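Bench cell walk-through, two-arm table, Purkonbridge site
Monthly check, May. Comments typed in after the walk, same afternoon, so excuse spelling.

Checklist rev is the Wasum one, not the old Tusoneo sheet. Old sheet still turns up in the binder, please pull it. Two people filled out the wrong one last month.

Marks: OK / FIX / N/A / ASK. FIX means do not run on auto until closed. ASK means somebody who knows needs to answer before next check, running is fine meanwhile.

SECTION A. BEFORE POWER

A1. Risk assessment on file and matches what the cell does now. ASK
Assessment on file covers tabletop sorting with soft items. We have been doing desk items for weeks. Probably the same risk class but that has to be written down by somebody, not assumed by me. Batteries are in scope now (phones, laptops) and the word battery does not appear anywhere in the assessment. Add a line at minimum.

A2. Stop buttons present, both sides, reachable from where the operator stands. OK
Pressed both. Both latch, both need the twist to release. North one is stiff.

A3. Stop button kills BOTH arms, not just the near one. OK
Tested separately from each side. Please keep testing it separately. Last year's sheet had one tick for the pair.

A4. Mounting bolts, both bases, paint marks lined up. OK
Marks line up on all of them. One mark is getting faint, redo with the yellow pen.

A5. Floor tape around the cell. FIX
Lifting at the door corner, trip hazard. Tape measured 994 mm from table edge at the narrowest. Our own rule says 800 minimum so distance is fine, it's only the tape itself.

A6. Guard sign and contact sheet posted. OK
Contact sheet has an extension that goes nowhere. Reprint.

SECTION B. TABLE AND REACH

B1. Only items for the current task on the table. OK
Task card 192, desk set. Laptop, mouse and pad, basket, phone. Checked against card, all match. No coffee. Thank you whoever moved the coffee.

B2. Laptop closed before arms are enabled. OK
Closed. Rule stays: lid down at start unless the task card says open. An open screen is the first thing an elbow finds.

B3. Items clear of the gripper at home position. ASK
Card just says "clear." How clear? At this check the phone was right up next to the left gripper, which was low over the table. Arms were holding, no motion, nobody inside the tape. I'd like a number on the card. Suggest a hand's width for anything with a battery or glass in it. Kudo procedure has a clearance figure per object type, could copy the layout of that table.

B4. Arm to arm clearance over the middle of the table. OK
Soft limits loaded, file date matches the log. Jogged both toward center at low speed, both quit where they should.

B5. Table surface clean, no grit, no tape residue. OK
Couple of small square marks on the top. Leave them alone until somebody confirms whether they are placement marks. If they are, they go on the card. If not, clean off.

B6. Basket and anything else with handles or open mesh. OK with comment
Fingers can hook in mesh. If a finger hooks, STOP first, then free by hand with drives off. Don't try to jog out of it. We bent one basket that way already and the finger pad was not great after either.
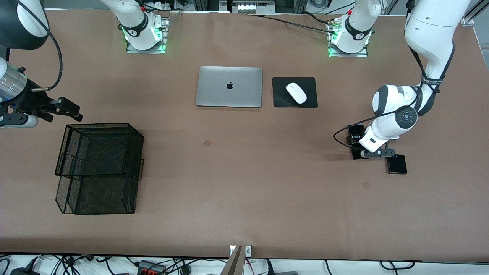

B7. Speed cap set for setup mode. OK
Read off the pendant, matches the sheet. Setup mode cap applies whenever a person is inside the tape, no exceptions for "just moving the mouse over a bit." Saw exactly that on Wednesday. Operator leaned in, arms enabled, said it was only for a second. Had a talk. No write up this time.

B8. Hand guiding buttons on the wrists respond, release stops the arm. OK
Released mid-move five times each side. Stops every time. Slight sag on one when let go with arm stretched out, within what the manual allows but write it down each month so we see if it grows.

SECTION C. CABLES

This is the section that always fails so going slower here.

C1. Arm cables, enough slack for full reach, no tight bends. OK
Ran each wrist to both ends of travel by hand guiding. Nothing pulled tight. Loop at the left wrist hangs out a ways over the table. Fine at rest, but a loose loop can catch on an item during a low pass. Want it clipped closer, then slack re-checked at full reach. Clip with the soft velcro, not zip ties. Zip ties have cut jacket on us before.

C2. Cable jackets, no wear, no cracks, no exposed wire. OK
Feel along the whole length with drives off, don't only look. Most wear is where the cable goes over the arm shell.

C3. Connectors seated and strain relieved. OK
Tug test on both bases. Good.

C4. Cables under and in front of the near table edge. FIX
Same comment as April and the month before. It's a tangle. Adapters, leads and small boxes all in together and you can't tell what goes where without following it by hand. If something needs to be unplugged in a hurry nobody is going to find it. Needs:
labels both ends
power and signal split apart
adapter blocks fixed down
spare leads taken out, not coiled up and left
I know this means a half day down. Book it.

C5. Cables along the far edge of table. ASK
Some run behind the arm bases, one hangs coiled. Is the coil spare length or is it waiting for something? If spare, tie it up out of the swing of the shoulder.

C6. No cables across walkway. OK

C7. Power strips not daisy chained. OK
Checked. One strip straight to wall.

SECTION D. GRIPPERS

D1. Finger screws tight. OK
Two on the right gripper took about a quarter turn. Not loose loose. Added to weekly.

D2. Finger pads not torn or shiny. OK
Left pads getting smooth. Order now, don't wait for a drop.

D3. Grip force setting matches task card. FIX
Card says low for phone. Controller had medium still loaded from the job before. Changed on the spot and re-read it, now low. Marking it FIX anyway since the setting should load with the card and it doesnt. Until the loader is sorted, operator reads force off the screen out loud before first grip, second person says yes. Silly but works.

D4. What happens to a held item on stop. OK
Fingers hold on stop, no drop. Tested with the mouse at low height. Do not test with the laptop please.

D5. Pinch points. OK
Linkages on both grippers open enough to get a fingertip in. Sign posted. Gloves do NOT count as protection here, they make it worse.

SECTION E. PEOPLE AND PAPER

E1. Operators on today's shift signed off for two-arm work. OK
One-arm sign off is not enough, this keeps coming up. Different sheet, different training.

E2. Second person in the room for any setup-mode work. OK
In the room means in the room. Not next door with the door open.

E3. Log filled in, stops and near misses both. FIX
Log shows 1041 cycles since last check and zero near misses. I don't believe it, sorry. A basket nudge is a near miss. A cable brush is a near miss. No one gets in trouble for writing one. What gets you in trouble is a clean log and a cracked screen.

E4. Battery item rule known by shift. ASK
Asked three people what to do with a phone that has been squeezed or dropped. Got three answers. Rule: stop, drives off, don't pick it up with bare hands if it's swollen, warm or smells, metal bin with lid, outside door, call the number on the contact sheet. (See A6 re the number.) Needs to be on the wall at the cell, large print.

E5. Lock and tag kit complete. OK
Eight tags, two locks, keys on hook.

OPEN ITEMS, in order I'd do them

1. D3 force loader. Double read-out till then.
2. A6 contact sheet, five minute job.
3. E4 battery rule printed and posted, goes with A1 line in the assessment.
4. A5 tape.
5. C4 wiring, half day. Third month running. If it is open again in June I'm marking the cell down, not the item.
6. B3 clearance number on card 192, then the other cards.
7. C1 clip on left wrist loop.
8. E3 talk at shift start about near misses.
9. B5 and C5, just need an answer.

CARRIED FROM APRIL, CLOSED
Missing cap on north stop button post. Done.
Pendant hook. Done, could be higher.
Lamp flicker over table. Done, was the tube.

Cell status: OK for setup mode. Auto held till A5, C4, D3 and E3 are closed or somebody above me signs a waiver with an end date on it. Waiver with no end date goes back.

Re-check on A5 and D3 can be done by shift lead, the rest comes back to me. Put the sheet in the green binder not the black one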